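Subject: Re: [tabletop-makers] oil or varnish for a big kitchen table?

Hi Tharun and all,

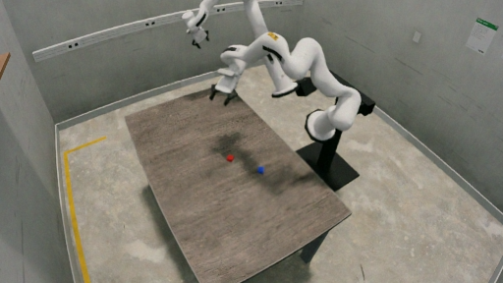
Grey-brown top, fine streaky grain (a rendering)

Sorry for the slow answer, I've been meaning to write since you posted and then March got away from me.

Tharun Kurian wrote:
> We finally brought home the old Huttunen table from my aunt's place
> and stripped it over the weekend. It's bare wood now and I'm scared
> to put anything on it. Two kids, lots of juice, one of them paints.
> My brother-in-law says varnish and be done with it. The guy at the
> store pushed the Stidetti oil, and a kit with everything in it was
> 259 dollars, which made me laugh out loud. What do you all use? And
> how fine do I sand before I start? I've seen so many numbers.

OK, so I've done this both ways, on the same table even, and I'd go with oil. Your brother-in-law isn't wrong! Varnish shrugs off juice for years. But when it finally gets a scratch down to the wood, you can't really fix just that spot, at least I never could. Mine got a white ring by the stove end from a soup pot and I ended up taking the whole top back down. That was a long week of eating off our laps.

With oil you'll get marks sooner, no way around that, but you rub the spot with a bit of fine paper, wipe on more oil, and go have your coffee. I do ours when it starts to look thirsty. My husband says it always looks thirsty to me.

About sanding: you said you stripped it, so I'm guessing there's still some gunk in the grain. I'd start with 80 and go easy, always along the boards, and then work up through the finer papers. Don't skip one because you're tired (I did, and I see those swirls every single morning when the sun comes in low). Vacuum between papers, then wipe with a damp rag and let it dry overnight. The wood will feel fuzzy after that. One light pass with your last paper takes care of it.

Then thin coats. Really thin — I put the first one on with an old T-shirt and wiped nearly all of it off again. I gave ours 4 coats with a day between each, and did the underside too, though only two coats there. I can't swear the underside matters but the top has stayed flat.

I wouldn't buy the kit. I looked at one of those and it was a can of oil, some rags and a pair of gloves in a nice box. I used Jutent, the plain one with no color in it, and half the can is still on my shelf. If you want to try it on a scrap or on the inside of an apron first, I can mail you a little jar.

PLEASE be careful with the oily rags, everybody. Lay them out flat outside till they're stiff, don't ball them up in the trash. They can heat up and catch fire all by themselves.

For the painting kid, we keep a roll of brown paper in the drawer and tape it down at the corners. Low tack tape, and not until the oil has had a few weeks to get hard.

Does anyone on here still have the Hosora leaflet on fixing loose aprons? I lent mine out and our table has started to wobble again at one corner. I've tightened the bolt twice and I think the hole is just worn. Would a bigger bolt do it or do I need to plug it and start over?

Marcy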